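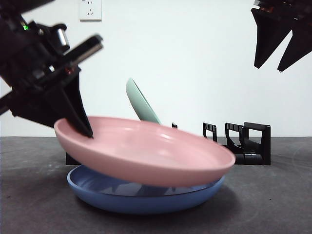 마지막 수정: 토요일 오전 9시

초경량 배낭의 무게는 누가 재는가

산장 문 앞에 걸린 손저울은 눈금이 닳아 있었다. Presstead 고개를 넘어온 사람들이 배낭을 걸어 보고 숫자를 읽은 다음, 대개는 잠깐 말이 없어진다. 집에서 엑셀로 더한 무게와 저울이 가리키는 무게가 다르기 때문이다. 내 배낭도 그랬다. 표에는 9킬로그램이라고 적어 놓았는데 바늘은 그보다 한참 위에 있었다.

요즘 장거리 도보 여행을 이야기하는 글은 거의 전부 무게 이야기로 시작한다. 칫솔 손잡이를 자르고, 텐트 팩을 티타늄으로 바꾸고, 지도 가장자리를 오려 낸다. 나도 한동안 그렇게 했다. 잘라 낸 칫솔로 이를 닦으며 걸은 첫 주에 얻은 것은 손가락에 묻은 치약뿐이었다.

의심이 본격적으로 커진 것은 Ellow의 신형 배낭을 메고 나서다. 회사는 이 배낭이 같은 용량의 구형보다 훨씬 가볍다고 홍보한다. 맞는 말이다. 다만 허리벨트 패드가 얇아졌고, 등판 프레임은 별도 구매이며, 비 덮개도 빠져 있다. 프레임과 덮개를 사서 넣으면 차이는 초콜릿 몇 개 수준으로 줄어든다. 가격은 줄지 않는다.

나는 이 배낭을 메고 Cisberg에서 출발해 Valcárcel 계곡까지 걸었다. 첫날은 버스가 늦어 한낮이 지나서야 산길에 들어섰고, 임도를 따라 완만하게 오르는 구간이라 배낭을 평가할 만한 일이 없었다. 어깨끈이 자꾸 풀려서 네댓 번 다시 조였다. 저녁에는 너도밤나무 숲 가장자리에 텐트를 쳤고, 밤새 바람이 불었다.

이튿날부터 길이 험해졌다. 능선은 해발 2,000미터를 넘나들고, 물을 채울 수 있는 샘이 드물다. 안내 책자에는 샘이 표시되어 있지만 여름 끝 무렵에는 마른 곳이 많다고 들어서 물을 2리터 더 졌다. 물 2리터는 2킬로그램이다. 칫솔 손잡이를 몇 개나 잘라야 그만큼이 나올지 계산하다가 그만두었다.

초경량을 권하는 사람들이 가장 자주 내세우는 근거는 무릎이다. 짐이 가벼우면 무릎이 덜 상한다고 한다. 상식적으로 그럴듯하고, 나도 무거운 쪽이 좋다고 주장할 생각은 없다. 그런데 얼마나 줄여야 얼마나 덜 상하는지를 물으면 대답이 흐려진다. 양말 한 켤레를 뺀 것이 내리막에서 무슨 차이를 만드는지 보여 주는 글을 아직 읽지 못했다. 반면에 양말 한 켤레가 모자라면 어떤 발이 되는지는 셋째 날에 배웠다. 계곡을 건너다 젖은 양말이 밤사이 마르지 않았고, 오후에는 뒤꿈치에 물집이 잡혔다.

산장에서 만난 사람들의 짐은 제각각이었다. 한 부부는 낡은 천 배낭에 주철 프라이팬을 매달고 있었다. 나보다 한 시간 늦게 출발해서 나보다 먼저 도착한 사람들이다. 옆자리의 젊은 남자는 냄비 하나도 없이 차가운 물에 불린 쿠스쿠스를 먹었는데, 그날 저녁 부부가 구운 감자를 절반쯤 얻어먹었다. 가벼운 배낭 뒤에는 이렇게 남의 무거운 배낭이 있는 경우가 적지 않다.

장비 회사가 거짓말을 한다는 이야기는 아니다. 저울에 올린 제품의 숫자는 대체로 맞을 것이다. 내가 믿지 않는 것은 그 숫자 하나로 여행 전체가 달라진다는 약속이다. 전 구간 거의 90킬로미터를 걷는 동안 내 속도를 정한 것은 날씨와 잠, 그리고 전날 먹은 저녁이었다. 배낭이 가볍게 느껴진 날은 식량을 거의 다 먹은 마지막 날뿐이었고, 그건 어떤 배낭이라도 마찬가지였을 것이다.

새 배낭을 사려는 사람에게는 가게에 자기 짐을 다 들고 가 보라고 권하고 싶다. 물까지 채워서 넣고, 계단이 있으면 몇 번 오르내려 보면 된다. 점원이 싫은 얼굴을 하면 다른 가게에 가면 된다. Ellow 배낭은 지금 현관 옆에 걸려 있다. 다음 여행에는 어깨끈을 꿰매 고정한 옛날 배낭을 가져갈 생각이고, 양말은 세 켤레를 넣을 것이다.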